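Tallwood Robotics Club Handbook
Section 4: Running the Bagging Task

Revised 03/12/2023 by Marta Maksymiv

Read Section 2 before you start. Two students run the task together, one at the keyboard and one at the stop button.

Setting up

1. Switch on both arms and wait for the green lights.

2. Put the plate of artificial fruit within reach of the right arm. The set should include the lemon, bananas, grapes and bitter gourd.

3. Lay the pink plastic bag near the left arm. It does not need to be flat.

4. Load the task file Feyisa and set the speed to 300. The left arm holds the bag open and the right arm picks the fruit.

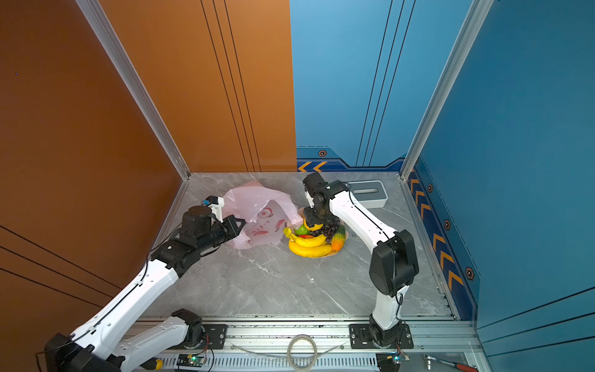 5. Start with one piece per run. Move on to the whole plate after Halyna Stelmakh has signed your log sheet.

Note: If the bag slips out of the left gripper, pause the program and reset the bag by hand. Do not try to catch it by driving the arm.

CAUTION: Keep hands, sleeves and hair outside the cell while the arms have power. Pausing does not cut the power. Press the stop button before you reach in.

Checking the wrist cameras

6. Open the viewer and select each wrist camera in turn. If a view stays black, enter code 793 to restart the feed.

7. Look for plastic close to the lens. A fold of the bag can cover a good part of the view and still leave the other arm showing. Move the bag if you cannot see the fruit you plan to pick.

8. Check that the cables at the wrist have slack and that the bracket screws are in place.
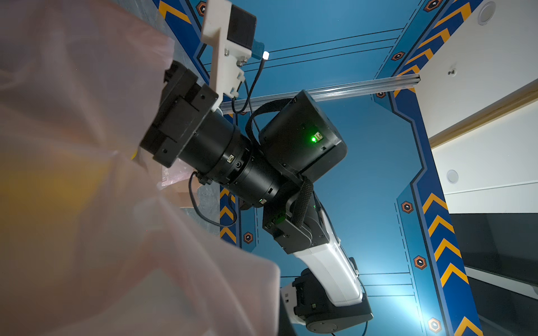
Shutting down

9. Send both arms to the rest position, then switch them off.

10. Put the fruit and bag back in the Kallness bin and save the run under your team name.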